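Virisura posts early numbers on bispecific antibody, stock barely moves

November 21, 2021

Virisura put out first data on its HER3/EGFR bispecific antibody late yesterday. Small trial, 29 patients, all with solid tumors that had stopped responding to at least one earlier drug. Tumors shrank in 4 of them. No control group. 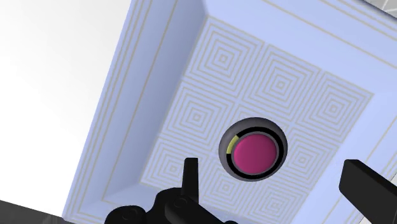 Most common side effects were rash and diarrhea, mostly mild. Two patients came off the drug early, the company didnt say why. Dosing is every three weeks by IV. A shot under the skin is planned but no timeline on that.

The antibody was licensed from Prakoletti in September. Terms were not given then and still aren't. Prakoletti keeps the rights in Europe and makes the material for now, at its Alcaraz plant.
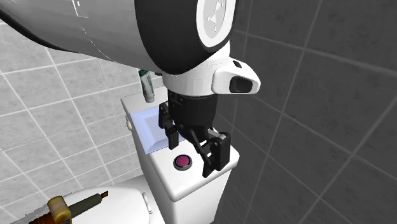 Next up is a bigger study, 39 sites, testing the antibody alone and together with a kinase blocker pill. First patient expected early next year if regulators sign off. Main goal is how long patients go without the cancer growing. Virisura says it has cash for 19 months, so it will probaly need a partner or a share sale before that one reads out.

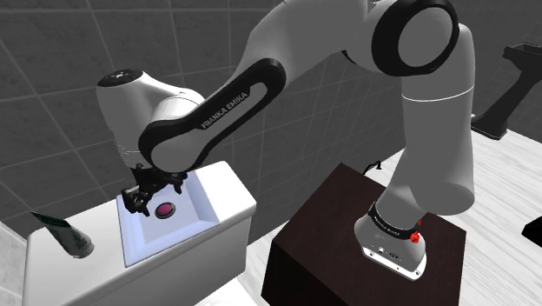
Rival Flondness has a similar antibody, a bit further along, and is due to report its own results in the spring. Same two targets, different binding site on HER3. Flondness had no comment on the Virisura data.

Full data tables to come at a meeting next year. Will update when the abstract is up.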